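Thread on laundry costs in shared buildings, as I've just finished a year of tracking ours. 1/13

Our building in Skitville has 10 units and one laundry room in the basement. Until last September the machines took coins. Then management switched us to the Weltik app. 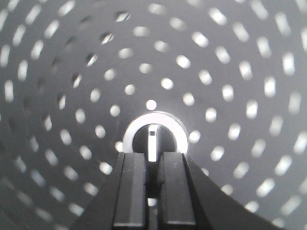
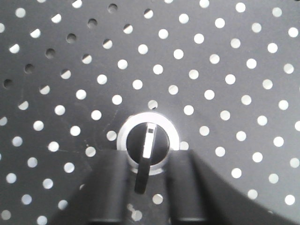 Perforated metal, both of them. Grey, with the light coming through.

2/ The app won't let you pay per load. You top up a balance, and whatever is left over stays on it. I had money stuck on mine for most of the winter.

3/ Across the whole building we paid $1,591 over the year. The old coin machines brought in $1,000 the year before. Same tenants, same two washers.

4/ Part of that is the dryer. It used to run until your coins ran out. Now it's a fixed cycle, and if the towels are still damp you pay for a second full one.

5/ I asked Meireles (the property manager) for the rate sheet. It took three emails. The cold wash and the hot wash are the same price.

6/ So wash cold. It won't save you anything at the machine, but the colours last longer.

7/ Clean the lint screen before you start, every time. Ours was packed solid on Thursday.

8/ Don't overload to save a cycle. I tried it with a duvet and ended up paying for three.

9/ I bought a folding rack and hang everything except sheets and towels. My own share dropped by almost half.

10/ Zindum, the building next door, still has coins. Their tenants voted on it. We got a notice under the door.

11/ If you're moving out, ask for your balance back in writing — the app has no refund button.

12/ Check your lease too. Ours says "laundry on premises" and gives no price at all.

13/ I'm sending the totals to Meireles this week. Will post the reply if I get one.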